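Forums > Household > Laundry and Linen > Folding dark cloths without the ridge

We use cookies to keep you logged in and to remember which threads you have read. Accept / Manage settings

Thread started by pelham_rinse, May, 7.40 pm

pelham_rinse
Posts: 139

I have a set of dark red cloths from Zonura, used as tray liners and sometimes as napkins. They come out of the wash fine and I fold them into squares for the drawer. When I take one out a few weeks later it has a hard line across it that shows under a plate. On white ones I never notice it. On dark red it is the first thing you see.

I fold at the table, straight from the basket, before anything else gets sorted. The rest of the basket is mostly black and navy bits plus one pink thing that needs to go in a different pile. Photo of the folded stage below. I think the folding itself is all right, so I would like to know what I am doing wrong after that.

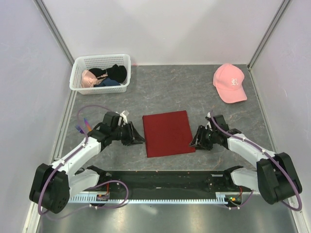 Red cloth folded, rest of the basket still to do. Cap is staying out of the drawer.

marrow_lane
Posts: 1,000

Folding looks neat enough to me. I would say the problem is the drawer. If you have a pile of them with table linen on top, the bottom ones get pressed for weeks and any fold turns into a line. Try storing them rolled. I roll all my napkins round the cardboard tube from kitchen foil, four to a tube, and they come out with a slight curve that drops out in an hour.

tinfoilkettle
Posts: 27

Rolling works for napkins but it takes up twice the room. I tried it for one winter and gave up. My drawers are shallow and the tubes caught on the frame every time I opened them.

What are they made of? If it is a linen mix they will crease whatever you do, and you will have to iron before use.

pelham_rinse
Posts: 139

The label has washed off but I think they were sold as cotton. I have ironed them before use. It gets most of the line out, then I can still see where it was if the light comes from the window side.

Drawer is 27 cm wide inside so rolling might be tight. I will measure one on a tube.

oddsock_harbour
Posts: 3,084

I don't agree that it is the drawer. I have kept dark tablecloths in a heavy pile for years with no trouble. What does it is folding when there is still some damp in the cloth. The edges feel dry, the middle isn't, and the fold dries in. Give them another half day on the airer and fold them the next morning. Then it makes no difference how they are stored.

Also check whether the cloth is still square. If it has pulled out of shape in the wash, the corners won't meet and you end up forcing one side, and that side takes a sharper fold.

marrow_lane
Posts: 1,000

Damp would do it as well, but I have folded bone dry ones from the tumble dryer and still had lines by Christmas. Weight matters. We will have to differ on that.

pelham_rinse
Posts: 139

Checked the shape. Laid it out flat on the table and tried it on the diagonal, from top right to bottom left. There is a crease running right along there, corner to corner, and a small raised fold down the left edge.

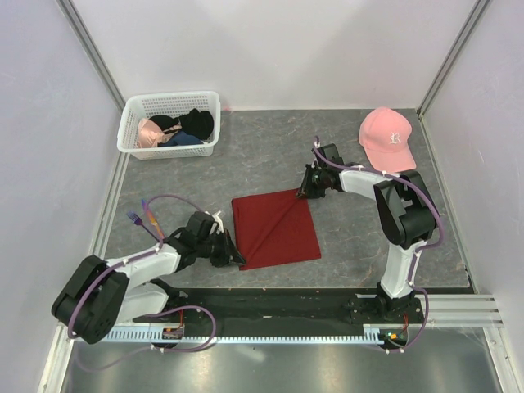 Laid flat. Diagonal crease, and the ridge on the left.

oddsock_harbour
Posts: 3,084

A crease on the diagonal isn't coming from folding into squares. I would look at how it is hung. If you peg a square cloth by one corner, or by two opposite corners, the weight pulls across it. I peg mine along one whole side with three pegs and give it a shake first.

The ridge on the left could be the hem. Cheap hems shrink more than the middle and then the edge stands up. Press it from the back with plenty of steam.

tinfoilkettle
Posts: 27

Agree about the hem. I had the same with a set from Kirkska, all the edges went wavy after a few hot washes. I unpicked one and redid it, which took an evening, and the others I cut up for cleaning the car.

What temperature are you washing at?

pelham_rinse
Posts: 139

Forty, with the dark things. I do hang them by the corners to save space on the airer, so that may be part of it.

I will peg the next lot along one side and leave them overnight. Half will go in the drawer flat and half on a tube, then I can compare.

marrow_lane
Posts: 1,000

Put the flat ones on top of the pile, or you are only testing my drawer theory and his damp theory at the same time.

oddsock_harbour
Posts: 3,084

Her damp theory, thank you. And put them under the pile — if they are properly dry it won't matter.

pelham_rinse
Posts: 139

One on top and one underneath, then. The tube one measures fine, it fits with the drawer shut. Will post again when I next need them out.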